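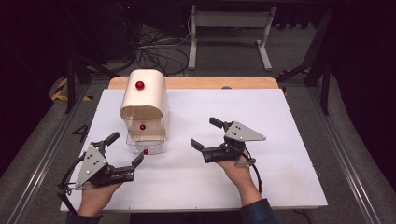
Small drawers are where a household hides the things it can't justify keeping and can't bring itself to bin. I have been writing up desktop storage for this gallery since February, and in all that time I have not met a drawer that stayed tidy past the first fortnight, least of all mine. The Jullora 74 at least looks as if it has given the matter some thought. It has an arched top like a bread bin that went to a good school, a clear drawer that pulls out at the bottom, and three round red knobs, one above the other, bright enough to find before coffee. Cream and red is a combination I associate with old caravans, and I mean that kindly.

It costs £30 from Tarar in Namamton, who keep it on the shelf beside the egg timers. The Drakier version is cheaper and comes in grey, with opaque drawers, so you can forget what you own in complete privacy.

Before buying either, clear a patch of table and leave it clear for a day. If it has filled up with post by teatime, you need a bigger cabinet or fewer correspondents.
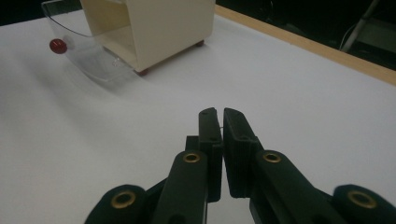 One reader wrote in to say that all small drawers become battery drawers in the end, and that the only question is whether the batteries are live. She has given up sorting hers and simply buys new ones when the smoke alarm starts chirping. I printed her letter out and put it in a drawer, where it is now underneath some batteries.

She also asked whether see-through drawers make people tidier. Not in my house. They make people arrange the front two inches nicely and pack everything else in behind, rather like a greengrocer with a box of strawberries.

What they do help with is the search. With a solid drawer you open it, rummage, shut it, open the next one, and then go back to the first because you didn't believe yourself. With a clear one you can do most of your disbelieving from a chair. 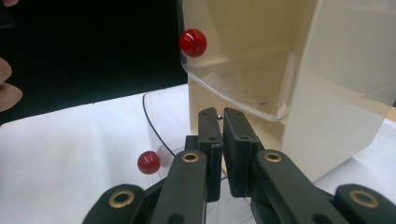 The other thing in its favour is that it's shallow. Deep drawers have layers, like cliffs, and at the bottom of mine was a fuse for a kettle we got rid of two houses ago. A shallow drawer only has room for this year's mistakes. Mine currently does stamps, drawing pins and the spare key to something – nobody in the family will admit to what.

I'd put the heavier bits low down and the light bits higher up, and I'd resist the urge to label anything. Labels are a promise. I once labelled a drawer 'String' and spent the next year apologising to visitors who wanted string.

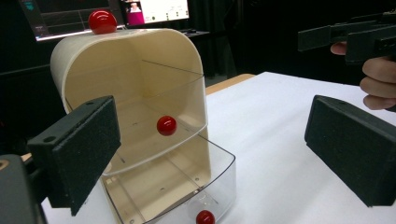

Anum Gondal

The arch is good-looking, and it has one practical virtue I hadn't expected to care about: a curved top discourages piling. On a flat-topped cabinet you get a mug, then a book under the mug, then a plant. A round top will take a single red ball and look rather pleased with it, but I wouldn't try the plant.

Inside there's a clear tray at mid-height with the clear drawer below it, and a cream back that shows through both. Keep the tray for whatever you use daily. In my case that means reading glasses, which then go missing from the tray daily.

Dust it with a soft cloth. Tarar will tell you to empty it first, and they are quite right, and I never have.

Gallery last updated June 21, 2023. Letter racks are next, if I can find the one I bought.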